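Reading time: 6 minutes

Week 4 handout: Siting, or why the thing is where it is

Right, so last week we finished with the slides from the Nilville paddock walk and I ran out of time (again, sorry) before I could get to siting. I've typed up what I would have said, plus the bits people asked me in the corridor. Read it before the bus trip on Sat 5 March and bring it with you, preferably in a plastic sleeve, as there's no shelter at the second stop.

When I say siting I mean everything to do with where an outdoor work goes and what it does to the spot once it's there. You'll hear people say "site-specific" about nearly any sculpture that's been left outside. I'd like us to be fussier than that. A bronze that was made in a studio and could be trucked to any roundabout in the country is a work with an address. A site-specific work would stop making sense if you moved it. Lots of pieces fall somewhere in the middle, and those are the ones I most like arguing about!

My favourite middle case is Birdie Rosenthal's Zulivau, the long low wall of rammed earth on the old stock route outside Grosby. It's 215 paces end to end if you've got my legs. Rosenthal dug the earth from the creek bank right beside it, so the colour matches the ground, and after rain the whole thing goes nearly purple. You'd think that settles it. But she built an earlier, shorter version at Abernathy with trucked-in clay, gave it the same title, and has always said the two are one work. So is it tied to the place or isn't it? I've changed my mind about this three times and I expect you'll catch me doing it again on the bus.
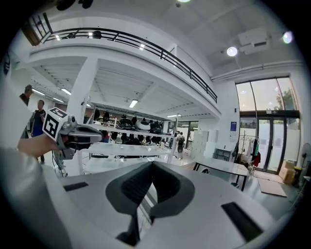
The other thing about Zulivau is how you get to it. There's no car park. You leave the road at a gate, you walk for a good while through dry grass, and for most of that walk you can't see the wall at all, only a line of river gums. Then the ground drops and it's right in front of you. I think the walk is part of the work. Rosenthal chose that gate, and she talked the council out of putting in a closer one. When you write your site notes, please start them from where you got out of the bus, and write down what you could hear as well as what you could see. Last year's best notes had half a page on the sound of a pump.

A word on approach paths generally, because it's going to come up in the essay. An artist can hide a work and let you find it, or put it up on a ridge where you see it for ages and it grows as you come closer. Or they can do the odd thing the Nilville people did with the grain shed piece, where you see it from the highway, lose it completely for two bends, and by the time you pull up you've half forgotten what you were looking for. None of these is better than the others. They just ask different things of the visitor, and I want you to say what those things are.

Now, locals. Every regional festival brochure has a paragraph on community, and most of them could be swapped around without anyone noticing. Have a look at what people were really asked to do. At Abernathy, 26 households lent a chair each for the hall installation and got it back afterwards with a coat of blue paint on the underside. I love that piece. The chairs are still in kitchens all over town, and you could argue the work is bigger now than when it was on show. Compare the banner project from the same year, where people were invited to a workshop, made something, and then never saw it hung because it went straight to the city. Same brochure, same paragraph!

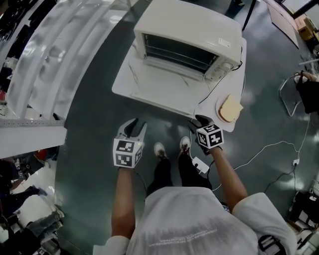 Money is dull but you can't leave it out. A country festival runs every two or three years, and in between the works just sit there in the weather with no gallery staff to look after them. Rammed earth slumps if water gets into the top, timber goes grey, and the neighbour's cattle rub up against everything. Some artists plan for this and some get cross about it. Rosenthal's agreement with the shire lets the wall wear down until it's knee high, after which it's to be left alone entirely. I find that quite moving, though a student last year called it a very clever way of getting out of maintenance, and I couldn't come up with a decent reply on the day.

Reading for next week is chapter two of the course reader and Rochelle Wojcik's short essay on empty schools as galleries. She's tougher on festivals than I am. Her point is that filling a closed school with art for one season can make the closing look tidier than it was. Have an opinion ready, I'll be asking people who haven't spoken yet.

Site notes are 200 words per stop, handwritten is fine, drawings very welcome. The essay proper isn't due until May, so don't panic, but do pick your work early. If you'd like to write on something that isn't on the trip, come and see me first.

For the bus: hat, water, closed shoes, lunch. There are 30 seats and we've filled them, so please email if you're pulling out.

Comments (3)

Tamsin
Is the Abernathy version of the wall still standing? Might do my essay on the pair if I can get out there.

Joel R.
I grew up near Grosby and we always called it the snake. Never knew it had a proper name until this course, haha.

Priya
Could you put the Wojcik essay up as a bigger scan? The footnotes are unreadable on my phone. Thanks!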